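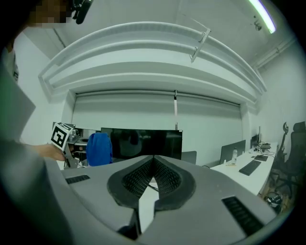
A marker card held up to the camera on one of the hand-held grippers.

Océane Ross has spent since October comparing two hand-held grippers, the Pusero and the Draklow, for the small test group she runs at Dufour. The job sounded simple when it was handed to her. "I was told to pick one and order 4 of them," she says. "I thought it would take a fortnight."

Most of the early trouble was with the cameras. Each gripper has to be matched to a printed marker before a session, and her colleague Zihan Yuan kept a log of every attempt – 1223 of them by the time we spoke. "Zihan found that tilting the card a little gave us steadier readings than holding it flat on," Ross says. "We'd been doing it flat for weeks."

She is less sure about the finger pads. The mesh ones hold a mug well enough, but thin items such as cable ties still slip. Lorne Doucette wanted to go back to plain rubber. Ross didn't. "Rubber picks up dust and then you're wiping it all afternoon."

Weight matters too. After 19 sessions with the Draklow, two of her testers asked for a wrist strap. The Pusero is lighter, but its trigger is stiff, and she has sent one back over it.

Has she chosen? "Not yet. I want to see both on the arm first, and the arm is still at Plumwood."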